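How to Keep Order in the Small Things Drawer

3 March 2024
By Iñaki Sarmiento

This site uses cookies to remember your settings. Accept | Read more

In my house we had one drawer where everything went to die. Batteries, candle ends, keys of doors we do not have anymore. When we moved to Skolport in May, I carried this drawer to the new kitchen without opening it, and then I decided it was enough.

First, empty the drawer completely on an old towel. Do not sort while the things are still inside, you will only move them from left to right. Put the dead pens in the trash at once. For batteries, I keep a glass jar with a lid, and I take it to the collection point when it is full.

Second, wash the drawer with warm water and a little dish soap, and leave it open for the night. A damp drawer makes rust on screws and scissors.

For things that do not fit in the drawer, I use deep open bins. They should stand on a table or a low shelf, where you can look into them from the top. If the bin is higher than your chest, you will put your hand inside without seeing, and one day you will find the knife.
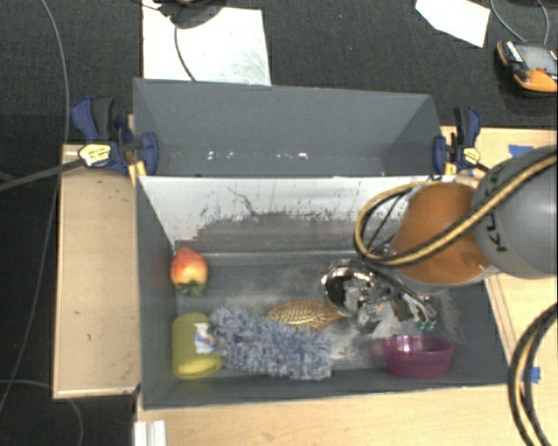 Deep gray bins on a light wood tabletop.

Dust collects on the bottom of any open bin. I wipe mine with a dry brush first and only after with a damp cloth, because water on thick dust makes mud in the corners. An old paintbrush of 2 inches is very good for this work.

Labels: write them with a soft pencil on masking tape. My neighbor Pacheco prints beautiful labels, but when he changes what is in the box, he leaves the old label. With tape you pull it off and write again. If the glue stays, rub it with a drop of cooking oil and wait 7 minutes before you wipe.

Keep a small piece of chalk in the box with the metal tools. It takes some of the moisture from the air. I change mine when it becomes soft.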